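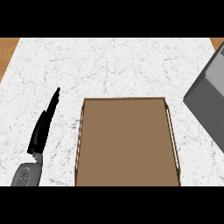

Prindau Honed Marble Cleaner and Care Kit

If you have lived with a marble countertop for any length of time, you already know that it is a lovely thing to own and a slightly nervous thing to cook on. We sell a good deal of stone care at Kevovach, and the Prindau kit is the one we end up talking about most on the phone, usually with somebody who has just moved into a house with marble in the kitchen and has been wiping it down with whatever was under the sink (vinegar, more often than not!). So we have made this page a bit longer than our others, and we hope it saves you a call – although you are always welcome to call.

What comes in the box

One spray bottle of daily cleaner, 800 ml
One bottle of penetrating sealer, 162 ml
Two cotton application cloths
One soft buffing pad
Printed care card

Item number: KV-739
Price: $29
Refill of daily cleaner sold separately

About the cleaner

The daily cleaner is pH neutral and very lightly scented. Marble is mostly calcium carbonate, and acids eat into it, so lemon juice, wine, tomato sauce and a lot of ordinary bathroom sprays will leave a dull spot that no amount of wiping will bring back. The Prindau cleaner has no acid in it, no bleach and no wax. Spray it on, let it sit for a moment, and wipe it off with a damp cloth, then go over the counter once more with a dry one. That last dry wipe makes more difference than people expect, especially if your tap water is hard and tends to leave rings behind the faucet.

You can use it every day. You can also use it on granite, limestone and travertine, and several of our customers tell us they like it on their sealed wooden tables too, though it wasn't made for that and we'd suggest trying it somewhere out of sight first.

About the sealer

A penetrating sealer soaks into the stone and slows down anything that would like to follow it in, such as coffee, olive oil or beet juice. It gives you time to get up and find a cloth. It will not stop etching, and we would rather tell you so now than have you find out with half a lime.

To see whether your counter is due, put a spoonful of water on it and leave it for ten minutes. If the stone underneath has gone darker when you wipe the water away, it is drinking, and it's time to seal. Let it dry overnight before you begin.

How to apply it

Clear the counter and clean it with the daily cleaner.
Wait until the stone is fully dry.
Pour a little sealer onto one of the cotton cloths and spread it in a thin, even coat.
Leave it for ten minutes, but don't let it dry on the surface.
Wipe off everything that is left, then buff with the pad.
Keep the counter dry until the next morning.

Work in sections if you have a long run or an island. Open a window, wear gloves, and put the cloths out flat to dry before you throw them away. Most kitchens want sealing once or twice a year. We like to do ours in February, when there isn't much going on and the holiday cooking is well behind us.

Honed or polished?

Despite the name, the kit is safe on both. Honed marble has a soft, matte finish and hides small etch marks fairly well, but it takes in stains a little faster. Polished marble is the other way round: slower to stain, and quicker to show every ring from a glass. If you aren't sure which you have, crouch down and look across the counter toward a window. A clear reflection means polished.

Stains that are already there

Neither bottle will lift an old stain. For oil and grease you'll want a poultice, and we carry the Skandima Stone Poultice in a small tub, which has done very nicely on our own showroom counter. For deep scratches or wide dull patches, please speak to a stone restorer in your area before you try anything with grit in it.

Goes well with

Skandima Stone Poultice
Ross Cork Trivets, set of two
Ross Undyed Cotton Cloths
Prindau Daily Cleaner Refill

Shipping and returns

Kits leave our warehouse within two working days. The sealer can't travel by air, so orders to Alaska and Hawaii go by surface mail and take a good while longer. Unopened kits may be returned within thirty days.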